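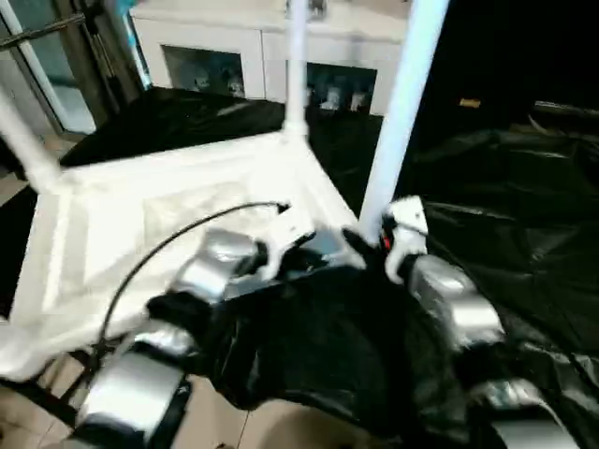

*Head camera view, both grippers at the front edge of the white frame.*

## Masking glossy sheeting before planning

Shiny black plastic gives bad depth. The planner sees holes in it and tries to route an arm through. These steps keep the arms out of the folds.

1. Record a short clip with the arms parked. Ours was 210 images.
2. Open it in Rorkix and turn on the depth overlay. Missing pixels show up magenta.
3. Set `fill_mode: nearest` and `max_hole_px: 79`. Larger holes get marked as occupied.
4. Add the frame and its poles as fixed shapes by hand. Thin white poles drop out of the point cloud when the head moves.
5. Drop blurred images with `blur_min: 104`.
6. Replan and check the wrist clearance - we use 23 mm.

If the planner now refuses every path, the fill is too greedy. Halve `max_hole_px` and try again.

Tahsin Khan's script for step 4 is in `tools/shapes`. It still expects the old Lerden calibration file, so convert yours first.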